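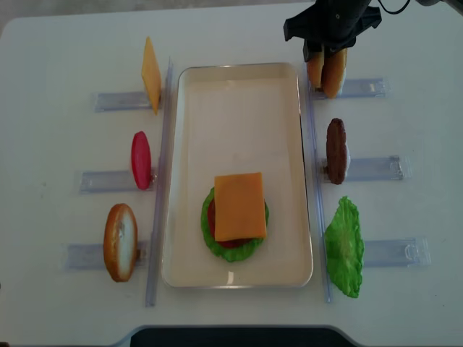 Toy burger sets: what order do you stack yours?

Posted in Play Kitchens, March 15, 2019

nurska_mum
My daughter wants cheese on top of the lettuce. I was brought up with cheese straight on the patty. Does anyone's set come with instructions? Ours was second-hand.

Rigoberto Muñoz
No instructions with ours either. Bun, patty, cheese, tomato, lettuce, bun. The cheese has to touch the patty or it wouldn't melt.

lircombe60
It's a toy, it isn't going to melt. Tomato, then lettuce, then cheese works fine. The cheese is flat so the next piece sits level. Put a ruffled lettuce under the top bun and it wobbles.

Rigoberto Muñoz
Ours doesn't wobble.

Müzeyyen Akbulut
Depends on the lettuce. Some are stiff and some are quite soft. I do agree about having something flat near the top.

More useful for us was standing the pieces up on edge in separate holders. When they were in a heap the tomato always went missing. We build on a metal tray so it can be carried to the "customer".

nurska_mum
Where did you get the holders? I've only seen wooden ones.

Müzeyyen Akbulut
Mine were letter racks from a charity shop. Any narrow slot will do, but check the buns fit first, they're the thick ones.

lircombe60
A shoebox does the same job.

Müzeyyen Akbulut
It doesn't, they all fall over.

nurska_mum
Will try the racks. She's still having the cheese on top.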